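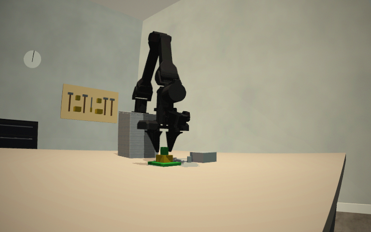 Stack of three on the table.

Spent most of Tuesday restacking the dry wall behind our place in Emholm. It's 27 feet long and came down in two spots over the winter. Notes for anyone thinking of doing the same.

1/ Pull it apart further than you want to. I tried to save the good section in the middle and ended up taking it down anyway. The base stones had tipped toward the road.

2/ Sort before you build. Big flat ones closest to the trench, small stuff in buckets. I skipped this last time and walked back and forth all day.

3/ The quarry in Carroll charged me $489 for a pallet, delivered. The yard in Dollard wanted $917 for the same weight, and their stone was rounder. Round stone is a pain to stack.

4/ One over two, two over one. If a joint lines up with the joint under it, take the top stone off and find another. I redid a whole course for this.

5/ Long side goes into the wall. It looks better with the long side showing - it also falls over sooner.

6/ Don't fill gaps with dirt. Use small stone and pack it by hand as you go.

7/ Got 9 feet done before dark. Slower than I planned. My knees say that's enough for one day.

8/ Someone asked about the book I used. It's the Grela guide, the thin one with the green cover. The library has a copy. Skip the chapter on mortar.

Capstones next, if the rain holds off.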